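I got Joanne Bramwell on the phone on a Tuesday, a little before eight in the morning, and she was already eating lunch. "Don't ask," she said. So I asked about Lumen instead, the two-arm tabletop kit that Vindcombe started selling in May, and she talked for most of an hour.

Joanne runs the support desk there, so she hears everything that goes wrong first. I figured she'd have the least polished version of the story, and she did!

"People open the box and want it to fold shirts," she told me. "I say start with dishes. A plate is hard enough." The kit ships as 146 parts, and she thinks a patient person can bolt both arms to the rail in a weekend. (I'm not that person. Mine took two weekends and a borrowed hex key.)

What surprised me was how much she wanted to talk about grippers. The stock fingers are fine on ceramic – less fine on clear glass, she says, where the wrist cameras can lose the rim. "We ran 100 plate pickups before we shipped. 79 were good. The glass ones dragged us down, and I'd sooner you heard that from me."

And two arms on one plate? "That's the bit I love. One arm can carry a saucer. A dinner plate wants two hands, same as at home." She'd still like better cable clips, and she says the manual, all 66 pages of it, needs an index. I'd second that.

Plates and a green tub, with both arms at work:
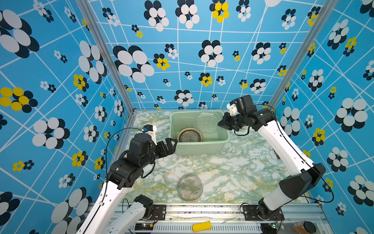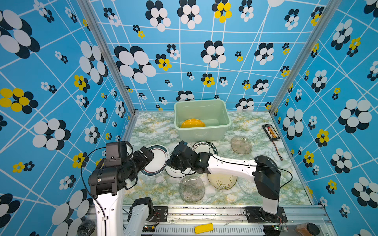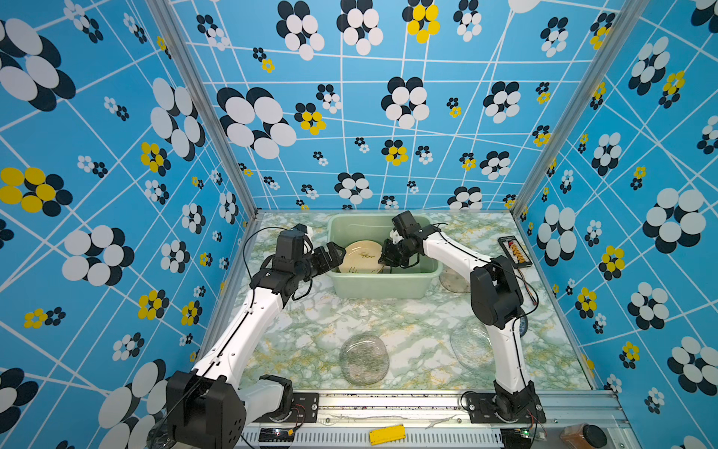
Howard Hebden told me he'd hold off until the softer fingertips come out, because his own Lumen handles stoneware all day but he still won't trust it with his good glass. He'd buy the two-arm version again, though, and skip the carrying case.

Related
Barkness desktop arm: six months in
Rinaldi gripper pads, tried and compared
Which rail length should you order?
Readers' workbenches, part two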